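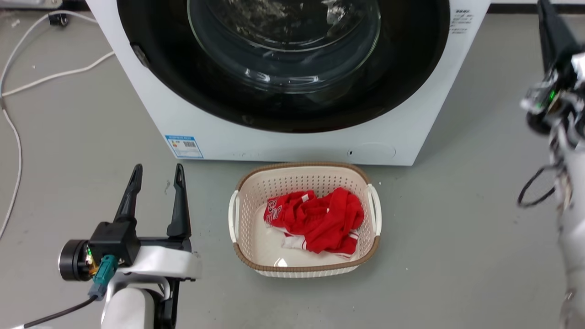
Rotes Trikot mit weißem Aufdruck: wie waschen?

plurkon14
Beiträge: 427
Das rote Trikot im Korb muss heute noch in die Maschine. Rückennummer und Schriftzug sind weiß und sollen weiß bleiben. Im Etikett steht 30 Grad, mehr kann ich nicht mehr lesen. Kann das mit anderen roten Sachen zusammen rein oder lieber allein? Frontlader, 7 kg.

Ladi Jibrin
Beiträge: 2655
Auf links drehen, 30 Grad, Feinwäsche, Colorwaschmittel flüssig. Kein Weichspüler, der löst auf Dauer den Kleber vom Flock. Schleudern höchstens 800.

kernseife_nord
Allein waschen ist Quatsch. Ein einzelnes Teil in einer 7-kg-Trommel gibt Unwucht und kostet Wasser. Ein paar dunkle T-Shirts dazu und gut.

Ladi Jibrin
Von allein habe ich nichts geschrieben. Aber bitte keine Jeans oder Jacken mit Reißverschluss dazu, die scheuern am Druck.

O. Sani
Beim ersten Waschen würde ich es trotzdem einzeln machen. Mir ist ein rotes Trikot so ausgeblutet, dass die weißen Streifen rosa waren. Seitdem erst Handwäsche im Becken, kalt, bis das Wasser klar bleibt.

kernseife_nord
Bei Polyester färbt fast nichts aus. War deins Baumwolle?

O. Sani
Nein, Polyester. War aber ein billiges.

plurkon14
Meins hat schon ein paar Wäschen hinter sich. Farbfangtuch dazu?

Ladi Jibrin
Schadet nicht. Und nach dem Programm gleich raus und aufhängen, nicht feucht im Korb liegen lassen. Trockner ist tabu.

plurkon14
Gut, dann auf links mit zwei schwarzen Shirts, 30 Grad, 800 Touren. Danke euch.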